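Gripper comparison: the strap and stand task

Eirlys Craddock and Seo-ah Yeo, 25 April 2021

This page goes with our notes on choosing fingers for the two-arm bench. We compared two sets, the Dresano and the Sareretti, on one job: hanging thin, soft straps on a slotted black metal stand. Both sets are parallel fingers and both went on the same pair of arms, with the Itent controller and its settings left alone throughout. Click any picture for the larger version.

The straps are harder than they look. They bend as soon as they leave the table, and a small error in the grip at one end becomes a large one at the other. We wanted to see how each finger shape coped with that, and how well the wrist view let the operator judge the last part of the move.

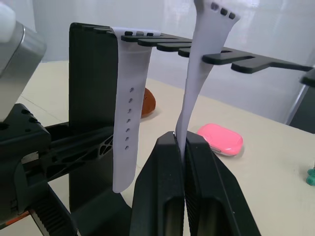 Wrist view. One white silicone strap over the comb, another held between the fingertips.

We used this view more than any other when lining a strap up with a slot. The holes punched in the silicone are good marks to steer by, and Seo-ah found she could place a strap from them without looking up at the bench. The drawback is that the fingers take up a good deal of the picture. A narrower finger would help, and we have asked Güneş for a quote on a slimmer pair. 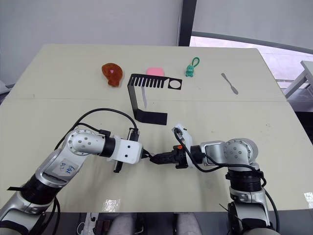 Reach was the next thing to check. With both arms working on the same stand, the wrists have to come close together, and the controller has to slow them down in good time. Our first settings were too cautious and stopped the arms well short of each other. After Eirlys reduced the clearance we could bring the grippers almost tip to tip in the middle of the table, and the cable arching over from the left arm stayed well up off the surface. Cable length is worth checking on any bench like this before the arms are bolted down. Ours had to be rerouted once, in October, when we moved to the present table.

The other objects along the back of the table stay there for every run. They belong to a separate sorting test, and leaving them in place gives the head camera the same background each time.
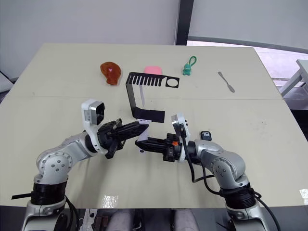 HOLDING THIN PARTS

Closing force matters most with something as thin as a strap. Too little and it slides out when the arm lifts, too much and it kinks at the fingertips. The Sareretti set was easier to adjust at the low end. The Dresano set held more firmly but needed its zero position reset between sessions – a small job, though easy to forget.

The full log has 3,086 entries and will be posted once Seo-ah has finished checking the time stamps.

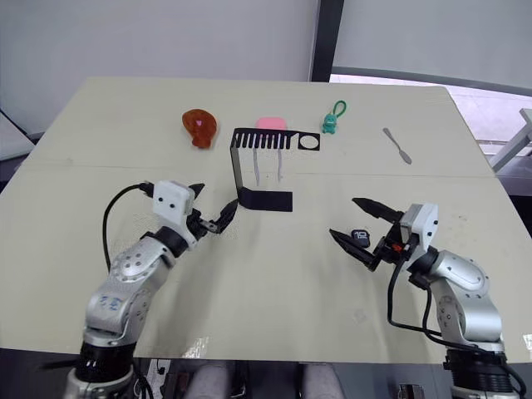 Two strips hanging from the comb, with the right gripper's fingers open wide beside the "10" piece.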